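I have been promising Assunta Fontana a post about steamed buns for so long that I think she has given up on me. She first asked in April, after I brought a bag of them over to her place and they were gone before the tea was poured, and every time I sat down to write I ended up in the kitchen instead (which is a nice way to fail, I suppose).

So, the dough. I use 400 grams of plain flour, 7 grams of instant yeast, a spoonful of sugar, a pinch of salt and enough warm milk to bring it all together. My kneading is slow and a bit lazy, with a podcast on, and I stop when the dough feels like an earlobe. My aunt used to say that and I laughed at her for years, but it really is the best test I know!

After the first rise I roll it into a log, cut it up and shape each piece into a ball with the seam tucked underneath. Then they rest again under a towel, 13 minutes if the kitchen is warm and longer if it isn't. Please don't skip this second rest – I have, and we ate something very much like erasers.
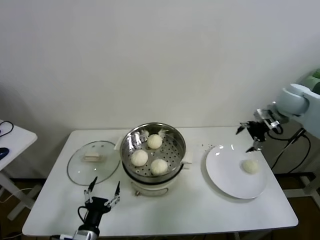
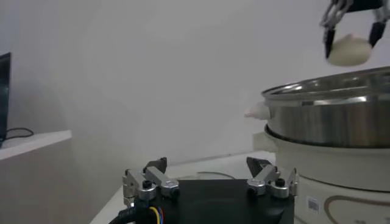
**Filed under: Steaming & Small Suppers**

An electric steamer pot suits me very well, and I say that as someone who held out for years with a wobbly basket over a saucepan. The metal basket has little holes all over the bottom, the glass lid lets me peek, and the whole thing sits on the table so I can keep everybody company. Three buns have plenty of elbow room in there. You could squeeze in another, but they puff up and kiss in the middle, and then you tear the skins getting them apart.

I like a big plate right next to the pot, much bigger than you'd think you need, so the buns don't have to be stacked. Stacked buns sweat and go gummy underneath. And when the time is up, turn off the heat and leave the lid alone for a few minutes before you lift it, or they can wrinkle.

Hywel Mathias wrote to ask if they freeze. They do, beautifully! Let them cool all the way, bag them up, and steam them again straight from the freezer. I had two last Friday with butter and plum jam, standing at the counter, and I'm going to try a batch with black sesame next.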